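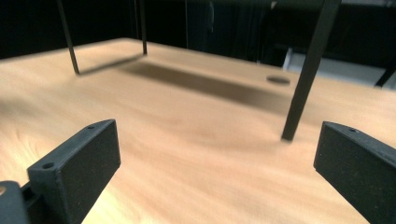 Home Notebook Beds and plots Seed store Weather log Archive
Search this notebook Go

22 September 2023
Posted by the workshop bench, Pruvthorpe

Mason bee blocks, end of season check

Brought the last of the nest blocks in from the south fence this morning. All the blocks are now inside except the one on the pear wall, which I left up for the leafcutters. They were still carrying leaf pieces in at noon and I didn't want to move it while they were working. It can come in after the first frost.

The paper liners are much better than the bare drilled holes. They slid out with a gentle twist and only a few tore. The bare holes are a pain. There is no way to see what is in them, and the two oldest blocks have mite dust around the openings. Those two are going in the stove once anything alive has come out in spring. I will put them in an emergence box with one small exit hole facing the light so the bees leave and don't go back in. No more bare holes after that.

Opened a sample of liners from the Taipe block by slitting them down the side with the small blade. Cocoons were dark, firm and dry, mud walls evenly spaced. Females at the back, males toward the front, as it should be. Pollen crumbs in a few cells with no cocoon, so either the egg failed or something ate it. One liner had parasitic wasp holes, tiny and neat, through the side of the tube. The paper is too thin there. The double wrapped ones had none.

The Gavo block did worse. It hung lower and got splashed from the path all spring, and the bottom row of tubes had gone soft. Mold on the frass in those, cocoons inside feel light when rolled between the fingers. I set them aside in their own tray and will float test them with the others in a few weeks. Anything that floats is usually good, anything that sinks goes out. Don't do it yet. The adults inside are only just finishing and rough handling now can hurt them. I also want to leave the rest of the liners closed until then, so please don't open more to have a look.

Placement notes for next year
Morning sun is what matters most. The pear wall gets it first and filled first. The Gavo block was in shade until late morning and sat half empty into May.
Higher off the ground. Chest height at least, with a roof that sticks out well past the tube ends.
Fix them solid. The one on a hook swung in the wind and hardly any tubes were used.
Chicken wire out in front, not flat against the tubes. The woodpecker found the flat one.

Mud
The bees were short of mud in April. The beds on that side are all compost and sand and it won't hold together. I dug a hole by the rain barrel and kept it damp with clay from the ditch, and they were in it by the next afternoon. Do this earlier next time, before the first males are out. Keep one side of the hole steep, they like to dig into the face of it.

Forage
Bloom was thin between the end of the pears and the start of the raspberries. The dandelions filled some of it where the grass was left alone. Want more in that gap. I have Akico phacelia seed left over from the cover crop trial, and it can go in the strip behind the cold frame as early as the soil allows. It won't flower in time for the first bees but should carry the late ones. For the real gap we need shrubs. Currants would do it and we would get currants.

The fall asters are full of bumblebees at the moment, mostly small workers and a few new queens. Leave the stems standing when they finish. Same with the raspberry canes. The small carpenter bees are in the cut ends and last winter we burned most of them without thinking.

Tubes for next year
Rolled the first batch of new liners on the dowel. Plain brown paper, two wraps, back end folded and pressed into a bit of clay. Target is 700 so that every block can be refilled and there are spares for the wet ones. It is slow work but can be done in the evenings. Tape the outside edge only. If any glue gets inside the tube the bees won't use it.

Cut length matters more than I had thought. The short tubes from two years back gave nearly all males. Everything is now cut to six inches. Old short stock is in the kindling box, please don't put it back in with the good ones.

Storage
Closed liners are standing upright, mud end up, in the ventilated crate in the shed. Fine mesh over the top, mice can't get in as far as I can tell. Leave at outdoor temperature until the float test, then cocoons to the fridge in the tin with the holes in the lid and a damp pad in the corner. The fridge dried them out last year, so the pad needs checking every week or so.

To do
Patch the roof on the Taipe block, felt has lifted at one corner.
Order more clay, or dig it before the ditch fills.
Scrub the wooden trays with weak bleach and dry them outside.
Find out who has the other 4 trays.
Pear wall block in after frost.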